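Fotard Home Simulation Package
Safety Notice and Product Information: Bedroom Module

Issued June 16, 2023

Product summary
The Fotard Home Simulation Package is a licensed software product for the development and testing of indoor service robots. It supplies furnished domestic rooms, a physics engine and a set of scripted household tasks. The Bedroom Module is sold separately or as part of the full package and is used mainly for tidying, retrieval and bedside assistance tasks. It is compatible with the Zumex motion controller and with the Shojaei grasp planning library, under separate licences.

This page replaces the previous product page for the Bedroom Module. Customers who hold an earlier release should read the notice below before transferring any controller developed in the module to physical equipment.

Notice of fault
A fault has been confirmed in the collision data supplied with the Bedroom Module up to and including build 1388. In the affected builds, the collision shape of the bed does not match its rendered shape along the foot end. The visible surface of the footboard rail stands 40 mm higher than the surface used by the physics engine to calculate contact. A simulated arm may therefore pass through the upper part of the rail without a contact event being recorded.

The fault was identified following an incident at the Stultholm test facility in October. A mobile manipulator running a controller that had passed all scripted trials in simulation was instructed to retrieve a portable computer from a bed. On the approach, the forearm struck the footboard at travelling speed. The emergency stop operated as designed and no person was injured. The wrist assembly was damaged and had to be replaced. Review of the simulation logs showed that the same path had been scored as clear of obstacles.

The fault is present in all room layouts that use the single bed asset. The retrieval task is the one most exposed to it, as the target object may be placed near the foot of the mattress and the shortest path commonly crosses the rail. 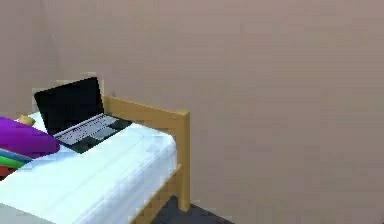
Bedroom Module, single bed layout, with open laptop on the mattress near the footboard rail.

Required action
Customers using an affected build are to take the following steps.

Stop all transfer of controllers trained or validated in the Bedroom Module to physical robots until the corrected asset has been installed.

Install the corrected bed asset, which is available at no charge from the customer download area. The build number is shown in the title bar of the scene editor.

Repeat validation of any controller that was approved using an affected build. Earlier pass results for the retrieval and tidying tasks should be treated as void. Results from other rooms are not affected.

Inspect any physical robot that has operated near a bed or similar furniture under such a controller. Particular attention should be given to the forearm cover, the wrist joint and exposed cabling.

Interim measures
Where the corrected asset cannot be installed immediately, the clearance margin in the Zumex controller may be increased for all bed surfaces. This setting reduces the likelihood of contact but does not correct the underlying data, and it is not an acceptable basis for validation. Physical trials conducted in the interim must be carried out at reduced speed, with a trained operator at the emergency stop and no person within reach of the arm.

Changes in the corrected release
Collision shapes for the single bed have been rebuilt from the rendered geometry. A consistency check now runs when a room is loaded, and the program will decline to start a scripted trial if the two sets of geometry differ beyond tolerance. Contact with fixed furniture is recorded in the trial report by default. The previous option to suppress these records has been withdrawn.

Licensing and support
The Bedroom Module is licensed per workstation for a term of 2 years, and support is included for the full term. Licences that lapsed before the date of this notice remain eligible for the corrected asset. Organizations that have supplied controllers to third parties are asked to forward this notice without delay.

Reports of unexpected contact, in simulation or on physical equipment, should be submitted through the incident form in the customer centre. Please attach the trial log, the build number and the layout name.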